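Chapter 2
Calling the Bus: Shared Rides Without a Timetable

The fixed bus route is an old idea and a stubborn one. A vehicle sets out at a set time, follows a line on a map, and collects whoever has had the sense to stand beside it. If the vehicle is late, the passengers wait. If the passengers are late, the vehicle does not. Everyone understands the arrangement, which may be why people have put up with it for so long.

On-demand transit breaks the arrangement in half. The passenger asks for a ride, usually by phone, and a computer decides which vehicle should go and get her, in what order, and how far out of their way the people already on board can be taken before they start to sigh. There is no line on the map and no timetable. There is a service area, a small fleet, and a piece of software with opinions.

In the town of Visstead, the switch came when the old 40 route was withdrawn. The 40 had wandered past the hospital, the high school, and a long stretch of field where no rider had been seen in years. Its replacement was three minibuses that would go anywhere inside the town limits. The council announced that the bus would now come to you. Residents took this at its word, and the dispatch office spent its first weeks explaining that it would come to the nearest safe corner.

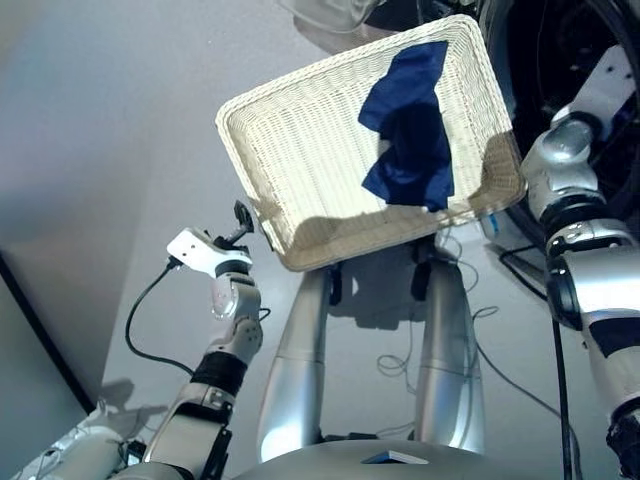
The corner turned out to matter a great deal. A minibus that stops at every front door spends most of its life in cul-de-sacs, turning around. Ask each rider to walk a short way and the same minibus can carry far more people in an hour. Planners call these meeting points "virtual stops," meaning a stop with no shelter, no bench, and no sign, and for which the public is expected to be grateful.

Parvathi Palaniappan, who ran the Visstead dispatch desk, kept a log of complaints, and it is still one of the better introductions to the subject. The entry for 08/02/2018 lists a rider who was picked up on time, driven past her own destination, and delivered to it after a tour of the south side. The software had done nothing wrong by its own lights. She arrived inside the promised window. She also arrived having waved to her sister through the window on the way past, and she wanted this noted.

What the Chapter Covers

We begin with the request itself: what a rider has to tell the system, and what the system had better not promise in return. We then turn to matching, the business of putting strangers with different plans into the same vehicle. The later sections deal with fares, with riders who do not own a smartphone, and with the awkward matter of cost per trip, which supporters of these services tend to bring up last.

Two towns will keep us company. Visstead you have met. Clernberg is larger and flatter, and it kept its fixed routes and used on-demand vehicles only to feed them. Its planners believed this was the cautious choice. By the end of the first July they had 226 pages of rider comments, most of them on the subject of missed connections.
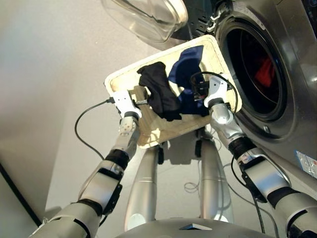 Before You Read

Think of a trip you make often and would rather not drive. Write down the latest time you could arrive without having to apologize. Then write down how long a detour you would accept for a stranger's sake. Keep both numbers. You will need them in Section 2.2, where they will probably embarrass you.

Key Terms

Service area: the zone inside which a ride may be requested. Its edge always runs down the middle of somebody's street.

Pickup window: the span of time in which the vehicle may arrive and still be counted as punctual.

Detour limit: the most extra travel time the software may add to a ride already under way.

Pooling: carrying riders from separate requests in one vehicle. It is the whole point of the service, and the part riders like least.

2.1 The Request

A request looks simple. It has a starting place, a destination, and a time. Each of the three can go wrong in its own way, and the time goes wrong most often. "I want to leave at nine" and "I need to be there by nine" are different requests, and a system that treats them alike will strand people at the dentist. Visstead's first booking screen had a single box marked Time. Riders filled it in as they saw fit, and the minibuses did their best.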